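Hurneo Key Cabinet for Property Management Offices

Products > Office Equipment > Key Storage and Control

The Hurneo Key Cabinet is a wall-mounted steel cabinet for offices that hold keys to rental homes, homes for sale, and shared building areas. Each set of keys is attached to a coded tag and locked into its own position. Staff members sign in at the door panel, choose the address they need, and remove only the set released to them. The cabinet keeps a record of each removal and return, and the record can be read at the panel or from any computer on the office network.

The cabinet is supplied in two sizes, Standard and Wide. Both use the same door panel, the same tags, and the same software. An office that begins with one size may add the other later and manage them together as a single key store.

Intended Use

The product is designed for leasing offices, real estate brokerages, and homeowners' associations. It is suitable for house keys, mailbox keys, gate fobs, garage remotes, and access cards. Garage remotes wider than the tag ring should be placed in the drawer at the base of the cabinet, where they can be listed under the same address as the keys.

The cabinet is not a fire safe and should not be used to store cash, title documents, or signed leases. Customers who need document storage should ask for the Veta catalog, which is available from the same sales office.
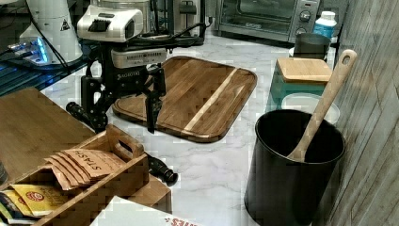
Each address in the system may carry more than one set of keys. A typical rental home will have an office set, a contractor set, and a showing set. The administrator decides which staff members may remove each set and for how long. When a set is kept past the permitted time, the panel shows the address in the overdue list and a message is sent to the administrator.

Keys are never labeled with a street address. The tag carries a code only, and the link between the code and the home is held in the software. If a tag is lost outside the office, the administrator can cancel the code and assign a new tag to the replacement keys.

Access and Permissions

Staff members may sign in with a personal code, a card, or both. The administrator may set different rules for business hours and for evenings and weekends. Contractors can be given a temporary code that is limited to one address and stops working at the end of the day on which it was issued.

There are five permission levels:

Administrator: full control of users, addresses, tags, and records.
Manager: may approve removals and extend return times.
Agent: may remove showing sets for listed homes.
Maintenance: may remove contractor sets for homes with an open work order.
Guest: may remove one named set, once.

Permission levels may be renamed to match the job titles used in your office. Renaming a level does not change what it allows.

Records and Reports

The software stores the name of the user, the tag code, the address, and the times of removal and return. Reports can be produced by address, by user, or by date range. They may be printed or saved as a spreadsheet file. Many offices attach the address report to the file when a tenant moves out, so that the history of entry during the lease is kept with the inspection notes.

Records remain in the cabinet's own memory if the network connection is lost and are copied to the office computer when the connection returns. The length of time for which records are kept is set by the administrator. Customers are responsible for following any state or local rules on the storage of personal information and on notice of entry to occupied homes.
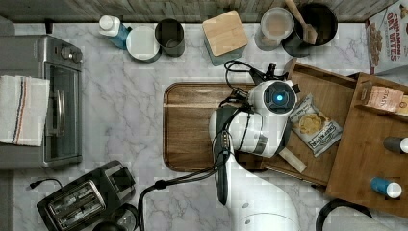 Installation

The cabinet must be mounted on a solid wall or on a wall reinforced behind the drywall. A grounded outlet is required within reach of the power cord, which leaves the cabinet at the lower left. The door opens to the left, and clear space should be allowed on that side so that it can swing fully open.

Installation may be carried out by your own contractor using the template packed with the cabinet, or by a Hurneo installer. Where our installer is used, the visit includes mounting, connection to the network, and a short training session for the administrator. Please have a list of addresses ready in spreadsheet form before the visit. The list can be loaded directly and does not need to be typed in at the panel.

Power Failure

A backup battery keeps the panel and locks working for six hours. If the battery is exhausted, the cabinet stays locked and can be opened with the mechanical override key. Two override keys are supplied. We recommend that one be held by the office manager and the other kept away from the premises.

Tags and Accessories

Replacement tags are sold in packs and are available in black, gray, and red. The color has no effect on how the tag works. Sesel tags purchased for the earlier cabinet can be read by the current model, but the locking collar must be replaced before they are used. Kuusisto card readers already fitted at an office entrance can be connected to the panel with the optional adapter, so that staff members may use one card for both.

Ordering and Support

Prices depend on cabinet size, the number of tags, and whether installation is required. Quotations are prepared in writing. Inquiries from brokerages and leasing offices should be sent to Yolanda Tejada in Sales. Questions about wiring, software, or existing cabinets should be sent to Abilio Benítez in Technical Support. Please include the serial number, which is printed inside the door below the upper hinge.

Product information last revised September 3, 2022.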